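How to sort out a table full of power strips

Every December the same advice comes around: buy a cable box, buy some labels, feel better by the weekend. I own two cable boxes. Both are full of cables I can't identify, so you can guess what I think of the advice.

What follows is the slower way, done on the flowered table with the butterfly wallpaper behind it.
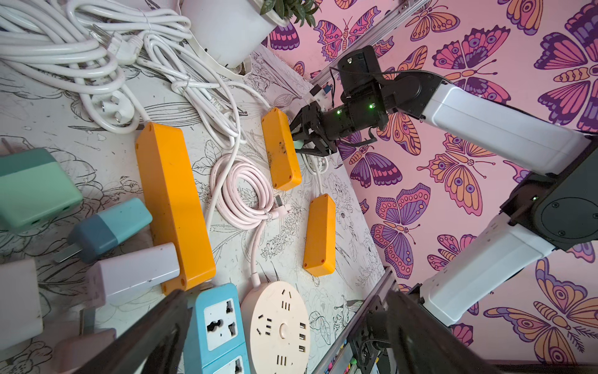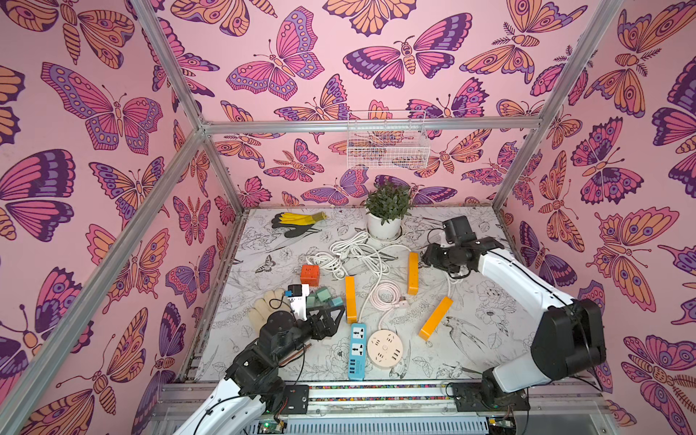
Coseck Home Notes
By the editor | Tue 26 December | Filed under: Cords, drawers, other losing battles

What you need

A clear stretch of floor or a second table
A damp cloth and a dry one
Masking tape and a pen that writes on it
Hook-and-loop ties, the cheap kind on a roll
A lamp you know works
One bag for recycling

You don't need a label maker. I have tried the Bronetti one that people keep recommending, and the labels peeled off my thicker cords by July. Masking tape is ugly and stays put.

Step 1. Unplug everything at the wall

Everything, including the one that runs the clock. If a strip is feeding another strip, take note of where that was happening, because it has to stop. Plugging one power strip into another is the most common bad habit I see on craft tables and desks, and a tidier version of it is still a bad habit.

Step 2. Get the soft stuff off first

Gloves, plants, pens, little blocks, whatever has drifted in. A knit glove and a pair of rubber-coated work gloves have no business in a pile of cords, but there they are, and they hide things. The potted plant should go somewhere you can water it without thinking about sockets. I have read that a bit of green "calms" a work area. Maybe. It also drips.

Step 3. Lay out the strips by shape

Long ones together, short ones together, then the odd shapes: cubes, rounds, anything with USB ports built in. Don't sort by color. I did that the first time because the orange ones looked good in a row, and I ended up with a heavy-duty strip and a travel-sized one treated as if they could do the same job.

Turn each one over and read the rating on the back. If you can't read it, or it has worn off, that strip goes in the doubtful pile. So does anything with a cracked case, a scorched slot, a loose plug or a cord that has gone stiff. Specks and smudges on the case may just be dirt, so wipe before you decide. Use the damp cloth on the case only, keep it away from the slots, and dry the case off before anything goes near an outlet.

Step 4. Untangle one cable at a time

Start from the plug end and feed it back through its own loops. Pulling on the middle makes it worse, as everyone knows and as everyone does anyway. A white cable in loose loops looks like a long afternoon and is usually a few minutes' work. The neat coils are the ones I distrust. They can be wound so tight near the plug that the cord has a permanent kink.

Run each cable through your fingers from end to end. You are feeling for nicks, flat spots and lumps under the coating. No tape repairs, please. A damaged cord goes out.

Step 5. Test with the lamp

Plug a strip straight into the wall, then try the lamp in each slot. Wiggle it gently. If the lamp flickers or the plug feels sloppy, the strip is done. For USB ports, use a charger cable you trust and a phone that isn't full. This takes 10 minutes if you keep moving. A lamp test only tells you that power is getting through – it says nothing about whether the surge protection still works, and I wouldn't believe a little green light about that either, on an old strip.

Step 6. Decide what the table needs

Be stingy. My rule is one strip for the table and one spare in the drawer. For a table against a wall, a 72-inch cord is plenty. Longer than that and the extra ends up on the floor, where you will find it with your foot.

Cubes are fine for a charger or two. They sit nicely on a tabletop and take up little room, but bulky adapters can block the neighboring slots, so try your real plugs before you fall for one. Round ones with sockets and USB on the face have the same problem.

Step 7. Coil, tie, tape

Make loops about as wide as a saucer. Put 2 ties on a long cord, one on a short one. Fold a piece of masking tape over the cord near the plug and write what it belongs to in plain words: "sewing lamp," "tablet." If you can't say what it belongs to, write "unknown" and keep it for one season at most.

Step 8. Put it away, sort of

A wire basket on the wall is the storage I would pick, and an empty one is better than a full one. You can see what is in it, and dust falls through. Keep it for coiled cables that aren't plugged in. Chargers in use stay out on the table where air gets to them. The Sengar storage box with the lid looks smarter, and I still wouldn't run a strip inside it.

Old cords and dead strips go to electronics recycling. Our nearest drop-off is behind the Billis hardware store, and it closes early on Saturdays.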